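装置更新の覚え書き(アーム一式、予算と段取り) 6月、昼過ぎから夕方まで

先月の続き。シミュレーターの中で木の格子パネルにグリッパーを寄せながら、横の画面で見積書を開いたり閉じたりしていたら、いつの間にか見積書のほうが本題になってしまったので、今日はそちらをまとめて書いておく。

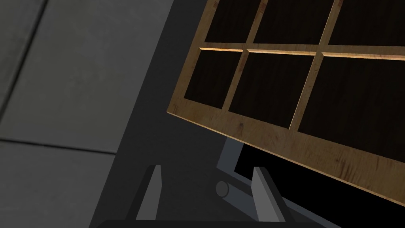

画面の中でまだ触りきれてもいないのに、もう実機の注文書を書くのは早くないか、と共有ノートの余白に書き込みがあった。続けて、去年も夏前にあわてて発注して、置き場所が決まらないまま箱を廊下に積んだでしょう、とも。耳が痛い。廊下の箱の件は自分がいちばんよく覚えている。避けて通るたびに肘をぶつけた。

ただ、早いかどうかを考えるには、いつまでなら待てるかを先に知っておきたいと思って、今日はそこから手をつけた。予算の締めから逆に数えると、案外のんびりしていられない。Irnonの見積書では、アーム本体の納期が注文確定から14週とある。これに据え付けと安全柵の手直し、それから試運転の期間を足していくと、秋の終わりに動いていてほしいなら、夏休みに入る前には注文を出しておく必要がある。夏は先方の担当窓口も休むし、うちの経理も休むし、わたしも休みたい。

書き込みをくれた人の心配はもっともなので、返事の代わりに、どこまで決めてどこから保留にするかを順に書いておきます。長くなると思うので、急ぐ人は終わりのほうの「今週やること」だけ見てください。

いま手元にある枠

今年度の装置費として使えるのは600万円ほど。ほどと書いたのは、共用の計測器の修理代がまだ確定していなくて、そこからいくらか引かれるかもしれないから。修理の見積りが届くまでは上限いっぱいで考えないことにする。以前それをやって、最後にケーブル代が出せなくなり、引き出しの奥の古いケーブルをつないでは外し、つないでは外し、という情けない冬を過ごした。接触不良を探していた時間を人件費に直したら、いいケーブルが束で買えたと思う。

枠の使い道は、大きいほうから、アーム本体と制御盤、グリッパー、取り付けまわりの金物、計算機、消耗品。このうち本体は値引きの余地があまりなさそうで、あとのものは選び方でかなり動く。だから悩む時間は後ろのほうに使ったほうがいいのに、カタログを開くとつい本体のページばかり読んでしまう。可搬重量の表など、もう見ないで言えそうである。

本体の候補

候補はIrnonとCevum。両方とも先月のうちに話を聞いた。

Irnonは、いま使っている旧型と操作画面の作りが近い。教え直す手間が少ないのは本当にありがたい。新しく入ってくる学生にも、古い手順書を直しながら渡せる。見積書の書き方も丁寧で、何が含まれて何が別料金なのか、読めばわかる。難点は納期と、制御盤が大きいこと。いまの棚には入らない。巻き尺を持って何度か測ってみたけれど、測るたびに大きくなってくれるような棚ではなかった。棚を作り直すか、制御盤を床に置くか。床置きにすると掃除の通り道がなくなるので、できれば棚のほうを直したい。

Cevumは小ぶりで、外部からの制御の説明がよく書けている。シミュレーター用のモデルも配られていて、これは今日の作業のことを考えるとかなり心が動く。いまは旧型の寸法から自分で起こしたモデルでやりくりしていて、関節の可動範囲のところなど、正直あまり信用していない。モデルが最初から付いてくるなら、その分の手間を別のことに回せる。難点は、修理を国内で受けてくれるのかどうか、返事がまだはっきりしないこと。問い合わせの文面が悪かったのかもしれないので、明日書き直す。故障したときにどこへ送るのか、送っている間の代替機はあるのか、送料はどちらが持つのか。聞きたいことを一度に書くと答えがぼやける、と前に学んだはずなのに、また一通に全部詰め込んでしまっていた。

値段だけならCevumが安い。でも修理の件が決まらないうちに値段だけ並べても仕方がないので、比較表のCevumの列には鉛筆で薄く数字を入れてある。消さないでください。

グリッパーのこと

今日の時間の大半はここに使った。

書類の上では、グリッパーは本体の付属品のような顔をして並んでいる。でもこちらの用途だと、木枠の縁をどう挟むか、格子の桟にどう近づくか、そういうところで困るのはほとんど指のほうで、アームの性能の差まで話が届かない。シミュレーターの中の灰色の平たい指を、開いたままパネルの下のほうに寄せて、視点を変えながら眺めていると、指の厚みと開き幅の組み合わせがだんだん気になってくる。枠の下側は太く、仕切りの桟はそれより細い。太いほうに合わせて幅を選ぶか、細いほうに寄せて指先を薄くするか。格子の奥の板に指先が当たる心配もある。パネルが斜めになっている姿勢だと、どちらから寄せるかで手首の余裕も変わってくる。

それで、指だけ交換できる型にしておくのがやはり良さそうだという、先月とほぼ同じところに戻ってきた。同じ結論に戻るのに半日かけたのかと言われそうだけれど、先月はカタログの写真を見て何となくそう思っただけで、今日は理由を書けるところまで来たので、少しは進んだことにさせてほしい。

グリッパーはSugiyamaのものを2台買う案にしている。同じ型を揃えて、片方は普段使い、もう片方は予備と指先の試作用。予備を持つのはぜいたくに見えるかもしれない。けれど、グリッパーが故障すると、いくら立派なアームがあっても宙で腕を振る体操にしかならない。前の年度にそれで何週間も止まったときの気まずさを思うと、予備は最初から見込んでおきたい。もし枠が足りなくなったら、計算機の更新を先に諦める。いまの計算機は遅いけれど、遅いなりに動く。お茶を入れて戻ってくるころには終わっている。

指先の材料と表面の仕上げは、買う前には決めないでおく。シミュレーターの摩擦の値は、こちらで好きに書き換えられてしまうので、それを見て購入の判断をするのは怖い。どの値なら滑らないか、という問いには画面がいつでも気前よく答えてくれる。試作用の材料費を消耗品の欄に少し多めに積んで、木の端材を何種類か実際に挟んでみてから決めたい。端材は木工室に頼めば分けてもらえると思う。節のあるものと、表面が荒れたものも混ぜてもらうこと。きれいな板ばかりで試すと、あとで泣く。

取り付けまわりと金物

地味なので後回しにされがちだけれど、毎回ここで予定がずれる。書いておく。

・アームの台座。いまの定盤のねじ穴が使えるかどうか、図面で確かめる。使えなければ中間の板を作る。板の加工は工作室に出すが、夏前は混む。
・グリッパーと手首の間の継ぎ板。IrnonとCevumで穴の配置が違うらしい。本体が決まるまで発注しない。
・パネルを支える治具。角度を変えて固定できること。画面の中なら傾きは数字を入れるだけなのに、実物では誰かが支えることになるので、人が手を添えなくて済む作りにしておく。
・ケーブル。新品。ここは譲らない。
・非常停止の押しボタン。いまの位置だと、椅子に座ったまま手が届かない。増設の費用を安全柵の手直しに含めて見積ってもらう。

治具については、既製の組み立て部材で作れば早いし、あとで組み替えもきく。ただ、部材というのは小さな金具の代金が静かに積もっていくもので、注文書の最後の行を見てから驚くことになる。図を描いてから、金具まで拾って数えて、それから頼む。これは自分に言っています。

ソフトと保守

Brandoserの経路計画の使用権を更新するかどうか。これも今年度のうちに決めなければいけない。

便利なのは確かで、いまの作業もこれに助けられているところが大きい。けれど年ごとに払うものなので、装置費で買い切るものとは財布の性格が違う。経理の窓口で一度、装置の一部として扱えないかと相談して、やさしく断られた。やさしかったので少し粘ってみたが、やはりだめだった。ということで、これは運営費から出す前提で別の表に分けた。装置費の表にまだ残っているように見える行は消し忘れなので、見つけた人は消してくれてかまいません。

更新の見積りは有効期限が14日と短い。届いた日にすぐ回さないと、判子が揃うより先に切れてしまう。取り直しを頼むのも悪いので、こちらの書類を全部整えてから、先方に見積りをお願いする順番にする。

Brandoserを続ける場合、IrnonとCevumのどちらにもつながることは確認済み。続けない場合は、自分たちで書いたものに戻ることになる。戻れなくはない。ただ、あれを書いたころの自分は注釈というものをほとんど残さない人だったようで、昨日読み返してみて、変数名の意味がわからないところで立ち止まってしまった。戻る可能性を少しでも残すなら、夏の間に手入れをしておきたい。

本体の保守契約は、初年度は見送りの方向。保証の範囲で様子を見る。予備のグリッパーを持つことにしたのも、半分はこのため。保守も予備もない、という状態だけは避けたい。

余白の書き込みへの返事

画面の中で触りきれていないのに、という点について。

その通りで、パネルまわりの動作はまだ途中です。指を寄せる向きも決めきれていないし、影になっているあたりで何かに当たっていないかどうか、接触の記録をちゃんと見る必要もある。だから、動作の出来しだいで答えが変わるものは今回の注文から外すことにします。指先、継ぎ板、治具の細かい形がそれに当たります。

一方で、動作がどう落ち着いても要るものがあって、本体と安全まわりがそれ。こちらは待っても答えがあまり変わらないのに、納期だけがどんどん後ろへ行く。なので注文を二回に分けて、夏前に本体側、秋口に手先側という形にしたい。手続きは余分にかかるけれど、書類はわたしが書くので、そこは心配しないでください。

置き場所の件は、発注の前に床にテープを貼ります。箱の大きさの分も貼ります。去年の廊下は本当に申し訳なかった。開梱する場所と、空箱をしばらく取っておく場所も要るので(初期不良で送り返すときに箱がないと困る)、物置の奥を片づけるところから始めます。手の空いている人がいたら、少しの時間でいいので声をかけてもらえるとうれしい。古いモニターが出てくると思うので、欲しい人はそのときに。

まだ迷っていること

本体をどちらにするか。気持ちはIrnonに傾いているのに、手のほうはCevumのモデルを落としてきて読み込ませようとしている。モデルが使いやすいという理由で実機を選ぶのは順番が変かもしれないが、これから毎日向き合う時間の長さを考えると、それほど変でもない気がしてくる。夕方にもう一度見積書を読んだら、今度はIrnonの丁寧さに戻された。こういうときは一晩置く。

中古の制御盤を足して旧型をもう少し延命させる案も、前に話に出ていた。調べてはみたものの、部品の供給がいつまで続くかわからず、安く済ませたつもりで同じ悩みを来年に送るだけになりそうなので、今回は表に入れていない。反対の人は書き込んでください。消したわけではなく、別紙のほうに残してあります。

計算機をどうするか。上にも書いた通り、枠が足りなければ諦める。足りたら足りたで、本当に計算機でいいのか、それとも手首のカメラの固定具を作り直すべきか、という話がまた出てくるはずで、それは修理代が決まってからにする。

今週やること

・Cevumに修理の件だけを書いて送る。ほかの質問は混ぜない。
・Irnonに制御盤の外形図をもらう。扉の開く向きと、背面の放熱にどれだけ空けるか。
・Sugiyamaに指だけの単価を聞く。交換用のねじが付属するかも。
・定盤の図面を探す。たぶん青いファイル。なければ現物を測る。
・工作室の混み具合を聞きに行く。
・パネルの動作の続き。枠の下側から寄せる場合と、横から寄せる場合で、手首の角度の余裕を記録しておく。
・床のテープを買う。前のは糊がだめになっていた。

追記、夕方。計測器の修理の見積りは来週になるとの連絡あり。それまで比較表の合計欄は空けておきます。図面は青いファイルにはなくて、いま緑のほうを見ています。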